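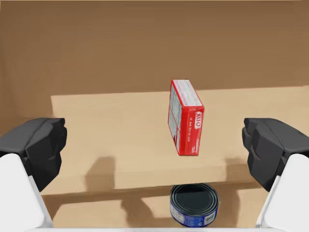
February, Sunday, after lunch. Went through the Skuketberg papers again before Shivam gets back, and I still don't believe the height. The temple trust's leaflet says the standing Shiva will be 100 feet, Mockus have drawn it as 100 feet, and as far as I can tell the two are measuring different things. The leaflet seems to count the plinth and the trident. The drawings start at the soles of the feet and stop at the top of the hair. If we have to stretch the figure to suit the leaflet without touching the base, we end up close to the red box: tall, up on a narrow end, leaning to the right, and no contact with the surface under it. That lean is in the pose already (weight on the right leg, hip out) and I've never liked it for a hilltop.

**Height, what we know**

- Leaflet: 100 feet, no mention of where from.
- Mockus general arrangement: 100 feet, soles to hair.
- Our scale model: matches neither. It was made from the older sketch with the shorter neck.

Oleksandra's view is that visitors will only ever see it from the path, looking up, and won't care. Probably true of visitors. It won't be true of whoever has to order the steel. I've asked for one section drawing with one datum line on it, signed by both sides. No fabricating until that's here, whatever the trust says about the festival date.

**The path**

378 steps from the car park to the platform, according to the site survey. I take that figure as sound as it's the one thing the survey crew had to walk. The access plan is another matter. It has the face panels going up by a rail hoist alongside the steps, and the hoist is rated for 400 kg. Largest face panel by the current split weighs 400 kg bare. Add the lifting frame, the packing and the fixing lugs and it's over. I said this in the first meeting and it was written down as "noted".

Options:

1. Split the face again below the cheekbones. Oleksandra hates this, the seam would run right where the morning light hits.
2. Thinner laminate on the face only. Mockus would have to rerun the wind figures and I doubt they'll be quick.
3. Crane. The trust won't pay for the crane track, and I'm not sure the slope would take it.

I lean towards option one with the seam moved down under the jaw, but want to see it on the model first.

**Finish trials**

Filtitier sent a second batch of their bronze-look coating and a sheet that says it holds colour for decades in mountain weather. No test data with the sheet, just a photo of a horse in a town square. Rang them. They couldn't tell me how high up the horse is.

Panels on the north wall of the shed so far:

- Filtitier batch one: chalky along the lower edge. Could be our prep, we were rushing.
- Filtitier batch two: good colour, slightly tacky this morning. Too early to judge.
- Wellel plain grey primer: dull as dishwater and hasn't moved at all.

Shivam wants to go with batch two on the strength of the colour. I'd like it to get through a frost cycle before anybody gets fond of it. The film gauge was also reading oddly on the curved pieces, so I don't trust the thickness numbers from Friday's sheet and have crossed them out. Redo with the other probe.

**Hands**

The raised right hand (palm out) is the best piece of work in the shed, credit to Oleksandra. The wrist is less convincing. Internal tube is 40 mm and it looks thin to me for something that sits out in the wind like a paddle. Mockus say it passes. I asked passes with ice on it, and got a long pause, then a promise to check. Don't close the wrist up until they've answered in writing.

**Claims on the sign**

Trust sent wording for the sign at the bottom of the steps: "tallest in the region". Which region? Tallest Shiva, tallest statue of any kind, tallest standing? Told them we won't put our name under it in that form. Shivam thinks I'm being a pain. Every hill with a new statue on it says the same sort of thing, and half of them are counting the base.

**To do**

- Chase Mockus: section drawing, wrist with ice, hoist load.
- Shivam: redo film readings, log the probe used.
- Oleksandra: tape the under-jaw seam on the model, look at it in low light.
- Me: reply to the trust about the sign. Politely.
- Shed door is sticking again, plane it before the next delivery.

4.30, Mockus rang back about the hoist. They have the rating as "including frame", so it's worse than I'd written above. They're sending the maker's plate. Will believe it when I've read it.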